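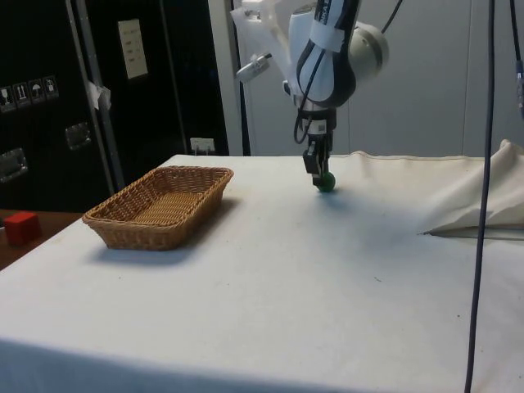
The low basket and what goes in it

Most homes have one somewhere. It came with a gift of fruit or soap, or it was bought to hold bread, and when the bread was gone it stayed on the table and began to fill up. Keys, a tape measure, the charger for a phone that has been replaced. Within a month it is full, and the person who wanted something from it has tipped the lot out to find it.

Grímur Vigfúsdóttir has been selling baskets in Hultirby long enough to have seen a good many come back for repair, and she says the damage is nearly always at the corners. People pick up a loaded basket by one end. The rim takes the strain, a strand lifts, and from then on it catches on sleeves. She would like customers to use both hands, and has given up telling them.

Her shop, Candesa, is one room and a store behind it. The shallow rectangular shape is the one that sells. Round baskets look well on a shelf but waste the space around them, and deep ones turn into places where things are lost. A shallow one fits against a wall or in a cupboard, and everything in it can be seen from above. She keeps 45 of them in the front room and the rest in the store, stacked inside one another where the slope of the sides allows it.

Sloping sides are useful for stacking, but they cost floor space. A basket measured across the top will hold less at the bottom than the label suggests, and anyone buying for a particular shelf or a particular set of jars should measure both. Grímur keeps a wooden ruler by the till for the purpose. Few people ask for it.

What to put in the basket is another matter. When she started she sent out a printed sheet with every order, setting out which sizes suited which rooms. She had 3000 of them done by a local printer and most are still in the store, used now for wrapping. Her advice these days is shorter. Choose one sort of thing, put it in, and leave the basket where that thing is used.

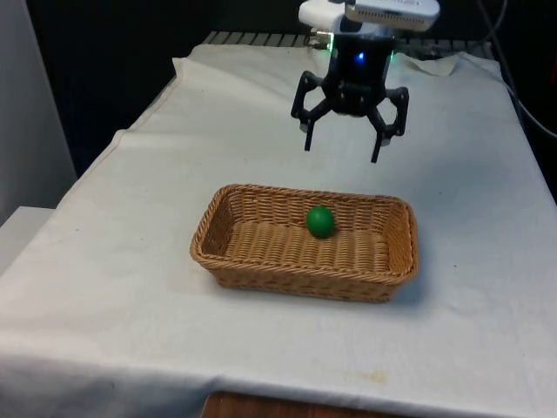

One sort of thing can be very little. In her own house there is a basket for the dog's toys in the back hall, and on some days there is hardly anything in it. She does not top it up with gloves. Once gloves go in, the post follows, and the dog's things end up on the floor again with no place to be put back to.

The same goes for children's toys. A family in the flat above the shop used to keep everything in a Danko chest with a heavy lid, a good piece of furniture and a poor toy box. The large toys sat on top and the small ones sank. They changed to low baskets along the wall, one for blocks and one for animals, and clearing up before tea now takes 3 minutes when it goes well. It does not always go well.

Small round things are the hardest to keep tidy. Marbles, beads, balls and conkers in season all end up under the cooker, and a flat tray is no help with them.
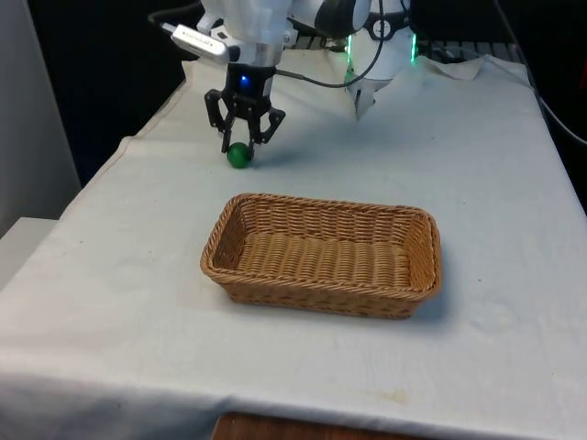
Rims get less attention than they deserve. Buyers look at the colour and the size, and sometimes turn the basket over, but the edge is the part that is handled every day. It ought to be thicker than the walls and finished so that no ends stick up. A braided rim like the one on this basket gives the fingers something to hold. Even low sides like these are enough for a ball as small as the green one beside it, which will roll across a table given half a chance. Run a thumb all the way round before paying.

The floor is worth a look too. A close weave will hold buttons and hair grips. An open one will let them through, and then a cloth lining is needed, and linings have to be washed. Grímur sells them but does not push them. She thinks most people are better off with a tighter basket and a soft brush.

Cleaning is simple. Take everything out, turn the basket upside down and knock it gently on the bottom. Brush along the weave, then wipe with a cloth wrung out in plain water. Dry it in the air, away from a radiator. Once or twice a year is plenty, and she does her own in June, on the back step.

Orders from outside town have grown since the Pravirance home fair, where she took a small stand and came away with 1159 names in the book. She is still working through them. The baskets go out in brown paper, with one of the old sheets crumpled inside to hold the shape.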